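# Desk sessions, Ilteo software notes

Ilteo is the planning and tooling layer we run on top of recorded gripper demonstrations. This page collects pictures from the desk sessions, with notes on what each part of the software was working on. Lev Stelmakh wrote the perception side and I look after the segmenter and the replay tool. Last updated August 23, 2025.

**Wide view, open fingers.** The session starts with the fingers apart and the mouse by itself on the left half of the table. The localizer builds its map from whatever stays put, which on this desk means the stacks of printed material, the two upright items against the wall and the long strip of light overhead.

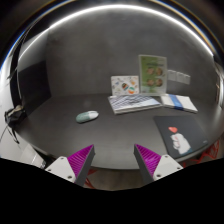

Fisheye distortion is handled with a single calibration file per lens. We stopped undistorting whole images in February. The tracker now takes raw pixels and corrects only the feature points, up to 700 of them, and the policy gets the round view as it comes. Replay got faster and the pose error near the rim went down.

Plain walls are still a problem. A mottled gray surface gives weak corners, and when the gripper tilts up the tracker can drop to a handful of points. Myroslav Boiko added a check that marks those stretches and leaves them out of training — they stay in the log so we can look at them later.

**Segmenter.** Each demonstration is split into reach, align, close, lift and place. That makes 5 labels, and the split uses finger width and tool speed only. Object detection is used afterward to confirm the label. It never sets one.

**Close range, mouse between the fingers.** Align is the label that needs the most cleanup. The fingers hide part of the pad, and the detector has to find the outline of the mouse with a ribbed magenta wedge on either side of it. We mask the fingers by color before detection runs.

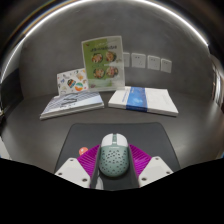
The planner works out a closing axis from the long side of the detected shape. For rounded objects that axis can flip between one update and the next, so Jellbridge, our message layer, holds the last good value for 68 milliseconds before it accepts a new one. Shorter than that and the wrist twitches in replay. Longer and it lags behind a fast hand.

Known issues in the current build:

- The replay viewer draws the contact strips one step behind the fingers.
- Logs over 3000 steps load slowly on the Wastano machine.
- The color mask needs retuning when the overhead light changes.

The mask settings are in the same folder as the lens calibration. Send corrections to Lev — he merges them into the main branch.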